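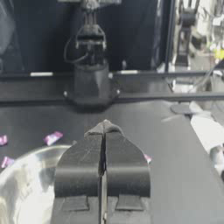 Figure 2. Black gripper, fingers together, with the rim of a metal bowl at left.

Papers > Music and Games > Section 4

March
Tamara Buzatu

4. Exclusive windows and where viewers went next

4.1 Setting

The releases studied here are music videos that could be watched on one game platform before they were available anywhere else. Drillholm, the handheld storefront, carried them as free downloads. Lindgate, the console service, carried them as streams inside a rhythm game called Jerker. In both cases the record label, Bennani, kept the right to post the same video on the open web once the window had closed.

We treat the window as the period between the first moment a video could be watched on the platform and the first moment an official copy could be watched elsewhere. Unofficial copies are handled separately in Section 4.3. Teasers, lyric clips and audio-only uploads do not end a window, even when they use footage from the finished video. This rule is stricter than the one used in trade reporting, where a window is often said to be over as soon as any part of the song can be heard.

Drillholm and Lindgate differ in what they ask of a viewer. A Drillholm download has to be found in the store, saved to the device and opened from the main menu. A Lindgate stream starts after the player finishes the matching song in Jerker, and it can be skipped with a single button. A started stream is therefore a weaker sign of interest than a finished download, and the two counts are not added together anywhere in this paper.

4.2 Survey sample

Invitations were placed in the news panel of each service and stayed up for the length of the window. The target was 2,000 completed forms, split evenly. Drillholm players met their share early. Lindgate players were slower, and the invitation was moved to the loading screen of Jerker, where it drew more responses but also more partial ones. Partial forms were kept when the viewing questions had been answered and dropped when they had not.

From the completed forms, 500 respondents were drawn for the follow-up, stratified by platform and by whether the respondent already knew the artist. Of these, 307 answered the second form. Losses were heavier among people who had not known the artist before, and all follow-up results are weighted for this. Weighting cannot correct for people who never saw the invitation, a group that includes anyone who turned the news panel off.

The follow-up form asked where the respondent had last watched the video, whether they had watched it to the end, and whether they had looked for other work by the same artist. Stereoscopic playback was recorded as a separate item. Drillholm lets the viewer change the depth setting while the video is running, so a respondent could report both flat and stereoscopic viewing of the same video. 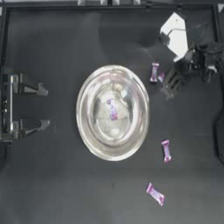
4.3 Unofficial copies

Copies recorded from a screen appeared during every window in the study. Those taken from Drillholm were flat, small and usually filmed with a phone held over the device. Those taken from Lindgate were captured directly and were close in quality to the original. We logged the time at which each copy was first found but did not try to estimate its views, as the public counters on the hosting sites are updated at different intervals.

Bennani asked for some copies to be taken down and left others in place. The label did not share its criteria. Copies that showed the platform logo seem to have been left alone more often, though the log is too thin to test this.

A copy found during a window does not end the window under our definition. It does, however, change what the window means to a viewer who was never going to buy the hardware. Respondents who owned both a Drillholm device and a Lindgate console were the least likely to report having watched a copy.
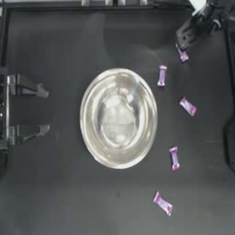 Did a longer window bring more people back to the platform to watch the video again?

Repeat viewing was no higher under longer windows on either service. On Drillholm, most repeat viewing took place soon after the download, and the length of the window made no measurable difference to it. On Lindgate, repeat streams followed repeat plays of the song in Jerker - players who liked the level saw the video again whether or not they wanted to.

4.4 Limits of the comparison

The two services ran their windows with different artists, and genre is partly confounded with platform. Drillholm favored guitar bands with short videos made for stereoscopic playback. Lindgate took whatever songs had been licensed for Jerker, with videos made earlier for television and lightly re-edited. A design in which one video opens on both services would remove this problem, but neither service was willing to give up sole rights for the length of a test.

The depth setting was self-reported. Device logs would have been better, and Drillholm does keep them, but they are stored without the account key needed to match them to a form. The stereoscopic results in Table 2 should be read with this in mind.

Contact: Tamara Buzatu, corresponding author | Copyright the author | Back to top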